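Skitura Robotics Club
Pre-session check, kitchen task, April
Checked by: Sunita Pal

1. Gripper screws tight. OK. Volodymyr Zhuravel has now tightened them twice and should find a hobby.

2. Finger pads clean and glued down. OK, after a wipe. Jam again.

3. Batteries above 43 percent. One wasn't. Swapped.

4. Nothing sharp in the utensil holder. OK. Spoons, chopsticks and a wooden paddle only. The paring knife lives in the drawer, and we would like it to stay there.

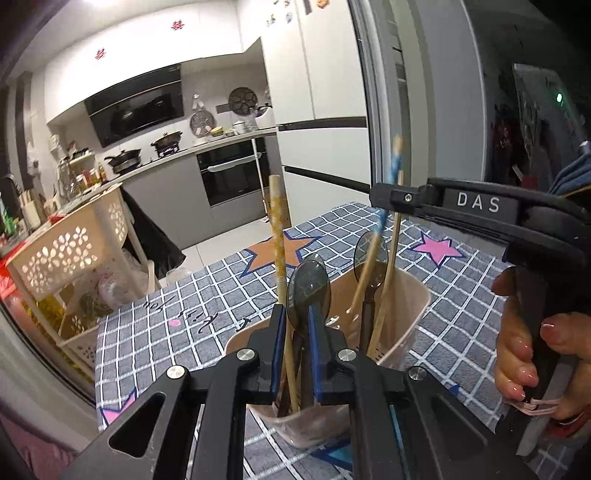 5. Hair tied back, sleeves up. Mostly.

6. Stove off before anyone starts. OK. Checked again at 12, by popular demand.

Open item: log sheet is still missing a pen.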